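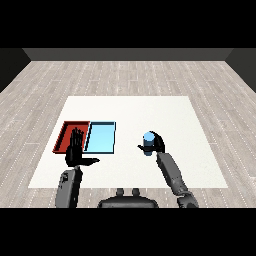 Getting Thomas's practice bench back in shape

Those of you who have been with us at Clollcombe for a while will remember that Thomas got his simulated bench last spring, and that it was put together in a bit of a hurry before the Talstead visit. It has done good service all the same. But by the end of the winter the little sorting job we all know so well (pick up the cylinder, get it to the tray of its own color) had become a source of grumbling, and Ashwin Kurup and I finally set aside the better part of a week to go through the whole cell from the floor up.

We started with the dull part, the trays. The red one and the blue one are supposed to sit side by side on the left, over where the left hand waits, and in the saved file they had crept a hair into each other. You would never have noticed it by eye. The physics noticed, though, and every so often the pair would give a shiver at the start of a run, like a cat having a dream. Ashwin moved them apart by the tiniest amount, locked them to the tabletop, and the shivering stopped. We also went over the rims, which had been left thicker in the collision shapes than they were in the drawn ones, so that a cylinder let go over the edge could come to rest on thin air.

Then came the right hand, and that was most of the week. Thomas's fingers would close nicely around the cylinder, lift it off the white top, and somewhere on the way over it would start to lean. Abla Twal had logged nearly 2,000 runs for us by then (thank you, Abla, we know what that did to your evenings) and 18 in every hundred were ending with the cylinder on its side. I was sure it was friction, and I spent a whole day turning the friction up and down and learning very little. 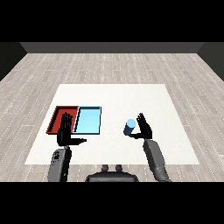 It was Seung-woo Hyun, looking over my shoulder on the way to get coffee, who asked what the thumb was doing. Well, the thumb was letting go early! When the fingers opened even a little, the thumb stayed where it was and the cylinder tipped over onto it. The joint limits for the right thumb had been copied from the left hand without being mirrored properly, and so it ran out of travel just when it was needed. We put in the right numbers, slowed the fingers down a touch, and brought the physics step down as well so the contacts have time to settle. My friction settings all went back to where they had started - a day I won't be getting back.

We have since done another 4,000 runs on the mended bench, and 6 of them ended in a drop. I'd like to know what happened in those, and Kosmas Kouris has kindly offered to look.

A few small things to ask of you all. Please load the bench from the shared copy and leave your old ones alone, as they still have the bad thumb in them. If you move a tray, write it in the change notes, even if you put it back. And do run the short open-and-close check on both hands before a long batch. It takes hardly any time, and it would have shown us this trouble months ago.

Tharun Thampi will be adding a green tray later in May, once he and the people at Clatirent have agreed on where it should go. I have my own opinion about that and have been asked to keep it until the meeting.

Clollcombe Robotics Newsletter, 3 May 2021 | Contact the editors | Copyright Clollcombe | Back to top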